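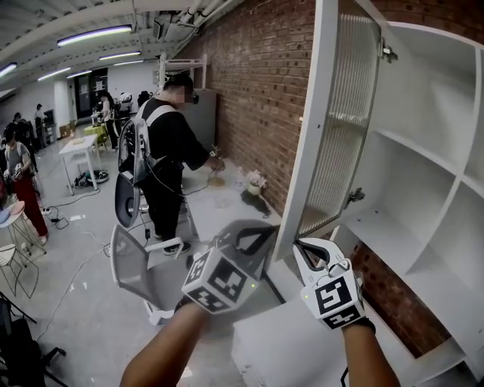
**Bisagras de cierre suave que dejan de frenar en los muebles altos de cocina: ¿sustitución o ajuste?**

Publicado por *Administracion_Sarnimley* el 14 de agosto de 2026

Estimados miembros de la comunidad:

Gestiono el mantenimiento de un edificio de apartamentos amueblados, la residencia Sarnimley, cuyas cocinas se renovaron hace cuatro años con muebles de la serie Greseck. En 13 de los 19 apartamentos, las puertas de los muebles altos han perdido el freno de cierre y golpean contra el costado. En dos casos la puerta ha descendido además unos milímetros y roza con la contigua.

El proveedor, Brato, nos ha remitido un presupuesto de 2.641 euros por la sustitución completa de las bisagras, mano de obra incluida. Antes de someterlo a aprobación desearía conocer lo siguiente:

- Si es posible recuperar el freno sin cambiar la bisagra entera.
- Si el descenso de las puertas guarda relación con la pérdida del freno o constituye un defecto independiente.
- Si las bisagras de otro fabricante, en concreto las Agyeman, admiten la misma placa de montaje. El folleto no lo aclara.

Las puertas son de apertura lateral, con cazoleta de 35 mm y dos bisagras por hoja. Agradezco de antemano cualquier orientación.

---

**Taller_Ribera**

Buenas tardes:

Procede distinguir ambos problemas. El descenso de la puerta se corrige casi siempre con los tornillos de regulación y no exige recambio alguno. La pérdida del freno depende del amortiguador, que según el modelo va integrado en la cazoleta o montado como pieza aparte sobre el brazo. Si va sobre el brazo, se desmonta con un destornillador plano y se adquiere suelto. Si va integrado, habrá que cambiar la bisagra.

Con anterioridad a cualquier compra, recomiendo comprobar el interruptor de desactivación. Muchas bisagras lo llevan en la cazoleta, una pequeña pestaña que anula el freno cuando la hoja es muy ligera. En una obra que atendimos en junio, el personal de limpieza las había ido desplazando al pasar el paño por el interior de las puertas, y bastó con devolverlas a su posición.

Para el ajuste, el orden que seguimos en el taller es el siguiente:

1. Apretar los tornillos que fijan la placa al costado. Si giran en vacío, retirar la placa, rellenar el orificio con un taco de madera encolado y dejar secar hasta el día siguiente.
2. Regular la altura en la placa, sujetando la hoja por debajo mientras se aflojan los tornillos.
3. Regular la profundidad con el tornillo posterior del brazo. La puerta cerrada debe quedar paralela al costado y no presionarlo en la zona de las bisagras.
4. Corregir en último lugar el desplazamiento lateral, con el tornillo delantero, hasta igualar la separación entre hojas.

Conviene avanzar de media vuelta en media vuelta y cerrar la puerta entre una y otra. En hojas de más de 90 cm de altura aconsejamos tres bisagras. Con dos, el ajuste se pierde en pocos meses.

En cuanto a la compatibilidad, no he trabajado con esa combinación y prefiero no pronunciarme.

---

**cocinas_y_reformas**

Cámbielas todas y se evitará visitas sucesivas. El presupuesto me parece correcto para ese número de viviendas.

---

**Gestoria_Almenara**

Discrepo respetuosamente de la respuesta anterior. En un inmueble que administramos se planteó una situación análoga, también con muebles Greseck, y se optó por amortiguadores adhesivos de pistón, colocados en el interior del costado, en el lado opuesto a las bisagras. El material para todo el edificio costó 267 euros y lo instaló nuestro propio operario. El resultado no es idéntico al de origen - el cierre resulta algo más brusco al final del recorrido -, pero los inquilinos no han vuelto a presentar quejas por ruido.

Respecto a las Agyeman: comprobamos dos unidades y en nuestro caso la placa no coincidía, pues la separación entre orificios era distinta. Puede que existan varias versiones. Solicite una muestra y preséntela sobre la placa antes de formalizar el pedido.

Por último, le sugiero revisar las condiciones de la garantía. En nuestra documentación los herrajes tenían un plazo distinto del de los muebles, y figuraba en una hoja separada, junto a las instrucciones de montaje.

---

**Administracion_Sarnimley**

Agradezco las respuestas. Se ha revisado un primer apartamento y, en efecto, tres de las puertas tenían la pestaña en posición de desactivado. Las restantes llevan el amortiguador integrado. He solicitado a Brato un presupuesto desglosado por unidades y la hoja de garantía de los herrajes, que no consta en nuestro archivo.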